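Deaf Cats: How They Live Without Hearing

Some cats cannot hear. A cat that hears nothing at all is called deaf. A cat that hears only some sounds, or only loud ones, is called partly deaf. Cats of both kinds can live in ordinary homes with ordinary families. This page explains how hearing works in a cat, why it sometimes does not work, and what people can do to help.

How a cat hears

The part of the ear you can see is called the pinna. It is shaped a little like a funnel and it collects sound. A cat can turn each pinna separately, so one ear may point forwards while the other points to the side.

Sound is a kind of shaking in the air. The shaking travels down the ear canal and reaches the eardrum, which is a thin sheet of skin. The eardrum shakes too. Behind it are 3 tiny bones, joined in a row, which pass the movement on to the inner ear.

The inner ear contains a coiled tube called the cochlea. It is filled with fluid and lined with very small hair cells. When the fluid moves, the hair cells bend and send a signal along a nerve to the brain. The brain then works out what the sound is and where it came from.

Why some cats are deaf

A cat may be born deaf or may become deaf later.

Kittens that are born deaf usually have a cochlea that did not develop properly. This happens most often in white cats, and more often in white cats with blue eyes. It does not happen in all of them. Many white cats hear perfectly well. A white cat with one blue eye may be deaf in one ear only, and if so it is usually the ear on the same side as the blue eye.

Cats that become deaf later may have had an ear infection, an injury, a growth in the ear or a blockage of wax. Old cats often lose some hearing as the hair cells wear out. Hair cells in a cat do not grow back. Deafness caused by a blockage can sometimes be treated by a vet.

How deafness is tested

You can make a noise behind a cat and watch its ears, but this is not a reliable test. The cat may feel the floor shake, or feel air move against its whiskers. It may also hear the noise and ignore it.

The proper test is called the BAER test. The letters stand for brainstem auditory evoked response. The vet places very thin wires just under the skin of the cat's head and plays clicks into one ear at a time. A computer draws a line showing the signals in the nerve and the brain. If the ear works, the line has peaks in it. If the ear does not work, the line is nearly flat. Kittens can be tested once they are more than 5 weeks old. Some are given medicine to keep them calm and still.
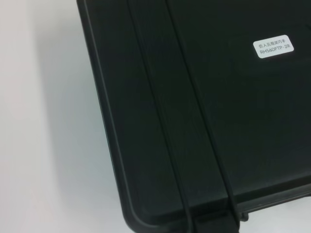 What a deaf cat notices

A deaf cat uses its other senses. It feels vibration through its paws. It smells food and people. Its whiskers detect moving air and nearby objects. It watches what is happening in the room, and it may watch other cats to find out when dinner is ready.

Some deaf cats miaow very loudly. A cat that cannot hear its own voice does not know how loud it is.

How to help a deaf cat

Let the cat see you before you touch it. Walk towards it from the front.

If the cat is asleep, press the floor or cushion near it with your hand. Wait until it opens its eyes.

Choose a hand signal for food and use the same one each time. Everyone in the home should use it. Give the cat its food straight after the signal.

At night, switch a lamp on and off to call the cat indoors from another room.

Do not clap or stamp close to the cat as a game. Stamping can frighten it.

Should a deaf cat go outside?

A deaf cat cannot hear cars, dogs or a person shouting a warning. For this reason most vets advise keeping it indoors, or letting it out only in a fenced garden or on a harness with an adult. It should have a microchip.

Words to remember

Pinna: the outside part of the ear.
Cochlea: the coiled tube in the inner ear.
Hair cells: small cells that turn movement into nerve signals.
Vibration: fast shaking, which can be felt as well as heard.

Written by Bukola Garba. Checked by Kirsten Chan, veterinary nurse. Last updated 9 November 2025.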